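Le pain de ma grand-mère, ou comment j'ai repris le levain à quarante ans passés

10 juillet 2017

Cela fait un moment que je n'ai rien écrit, et je m'en excuse auprès de ceux qui passent encore par là (il y en a, vous m'écrivez, et ça me touche beaucoup). Le printemps a filé, le jardin m'a pris toutes mes soirées, et puis surtout je me suis remis au pain. Au vrai, celui qui demande deux jours et qui vous fait lever à six heures un matin de congé pour aller regarder sous un torchon.

Ma grand-mère faisait le sien une fois par semaine, dans la cuisine du Frade, la maison qu'elle avait gardée après la mort de mon grand-père. Elle ne pesait rien. Elle avait un bol ébréché qui servait pour la farine et un autre pour l'eau, et quand je lui demandais combien il fallait de sel, elle me montrait le creux de sa main. Essayez donc de noter ça dans un cahier ! J'ai essayé, j'avais douze ans, et le cahier dit « une main de sel, pas trop pleine ». Je l'ai toujours, taché de beurre, et il ne m'a jamais servi à grand-chose sinon à me faire sourire.

En novembre, donc, mon voisin Horácio Rebelo a sonné à la porte avec un bocal de confiture recyclé au fond duquel bullait une pâte grise. Il partait voir sa fille et cherchait quelqu'un pour nourrir son levain pendant trois semaines. J'ai dit oui sans réfléchir, comme on accepte un chat. Il l'avait baptisé Pruron, ne me demandez pas pourquoi, je n'ai jamais obtenu d'explication claire, et il m'a laissé une feuille de consignes écrite recto verso. Quand il est revenu, je lui ai rendu son bocal et j'en ai gardé une cuillerée dans un pot à moi. Le mien s'appelle Huvuvus, c'est ma nièce qui a choisi, elle avait quatre ans et elle était très sûre d'elle.

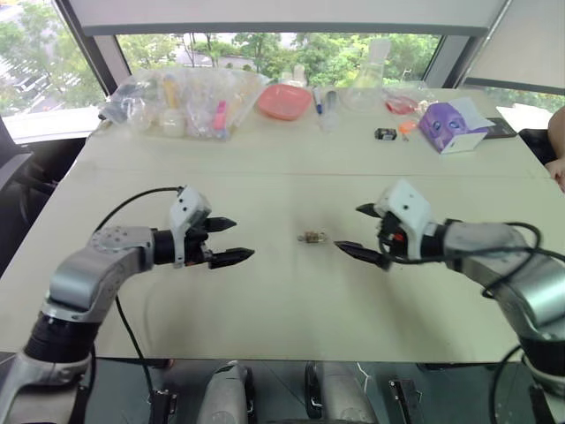 Faut-il nourrir son levain tous les jours ?

Tout dépend de l'endroit où vous le gardez : à température ambiante, oui, une fois par jour et même deux quand il fait chaud, alors qu'au réfrigérateur une fois par semaine lui suffit très bien, à condition de le sortir la veille du pétrissage et de lui donner deux repas avant de s'en servir.

On me pose la question à chaque fois que j'offre un petit pot, et je vois bien que c'est ce qui fait peur. Les gens s'imaginent enchaînés. Moi, je l'ai oublié tout un mois de février au fond du frigo, derrière les cornichons, et il y avait dessus un liquide sombre qui sentait le vernis. J'ai jeté le liquide, j'ai gardé une cuillère à café du fond, je l'ai nourrie matin et soir, et au bout de quatre jours il doublait de volume comme si de rien n'était. Si vous voyez du rose ou des poils, en revanche, poubelle, et on recommence avec le pot d'un ami.

Pour la recette, je vous donne la mienne telle que je la fais en ce moment, en sachant qu'elle aura encore bougé d'ici Noël. Je mets 400 grammes de farine de blé T80, que je prends au moulin quand j'ai le courage de faire la route et au magasin bio le reste du temps. Je la mélange d'abord à l'eau toute seule et je laisse reposer une heure, couverte. Ensuite viennent le levain, trois bonnes cuillerées à soupe, et le sel, que je pèse, pardon mamie. Je ne pétris presque pas. Je rabats la pâte sur elle-même toutes les demi-heures en me mouillant les mains, pendant que je fais autre chose, la vaisselle ou un coup de fil à ma sœur (qui dure en général le temps de deux rabats, parfois de trois quand elle est fâchée avec son chef).

La première levée, c'est là que tout se joue et c'est là que je me suis trompé tout l'hiver. Les livres disent quatre heures. Seulement les livres ont été écrits dans des cuisines chauffées, et la mienne, en janvier, ne l'est guère. Mes premières miches étaient plates et denses, avec une mie collante qu'on aurait pu utiliser pour caler une porte. Ma femme les a mangées avec beaucoup de tendresse, grillées, et sous une épaisseur de fromage assez considérable. J'ai fini par mettre le saladier dans le four éteint avec la petite lampe allumée, et par regarder la pâte au lieu de la pendule. Quand elle tremblote un peu lorsqu'on secoue le saladier et qu'il y a de belles bulles sur les bords, c'est bon, quelle que soit l'heure.
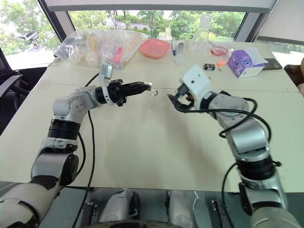
Après cela je façonne, sans serrer trop fort, et je couche le pâton dans un panier fariné, direction le réfrigérateur pour la nuit. C'est le côté que je préfère, je crois : on va se coucher et le travail se fait tout seul. Le lendemain matin je chauffe le four au maximum avec la cocotte dedans, une vieille Horwood en fonte achetée dans un vide-grenier, dont le couvercle ferme mal mais qui fait très bien son affaire. Un coup de lame sur le dessus, vingt-cinq minutes couvert, vingt minutes découvert. Puis vient l'attente la plus pénible, celle du refroidissement. Ma grand-mère nous tapait sur les doigts si on touchait au pain chaud, elle disait que ça donnait mal au ventre. Je n'ai pas sa volonté et le croûton y passe à chaque fois, avec du beurre salé.

L'autre jour, j'ai apporté une miche à ma tante, celle qui a grandi avec ma mère au Frade et qui est la dernière à se souvenir du four d'en bas. Elle l'a tournée dans ses mains, elle a tapé dessous avec l'index pour écouter, exactement comme faisait sa mère, et elle a dit qu'il manquait du seigle. Du seigle ! Je n'en avais jamais entendu parler, ce n'est pas dans mon cahier. Apparemment il y en avait toujours une poignée, qu'on allait chercher chez un cousin de l'autre côté de la vallée, et c'est ce qui donnait cette croûte presque noire dont je parle depuis des années à tout le monde sans jamais la retrouver.

J'ai donc acheté un paquet de seigle hier, et Huvuvus en a déjà eu une cuillerée au petit déjeuner. Il avait l'air content, il est monté jusqu'au couvercle avant midi. Je vous raconterai ce que ça donne. Si certains d'entre vous mettent du seigle dans leur pain de campagne, dites-moi dans quelles proportions, je suis preneur, et dites-moi aussi si vous réduisez le temps de levée, car j'ai lu tout et son contraire là-dessus. Et pour ceux qui habitent dans le coin et qui voudraient un petit pot de levain, il m'en reste toujours, venez avec un bocal propre.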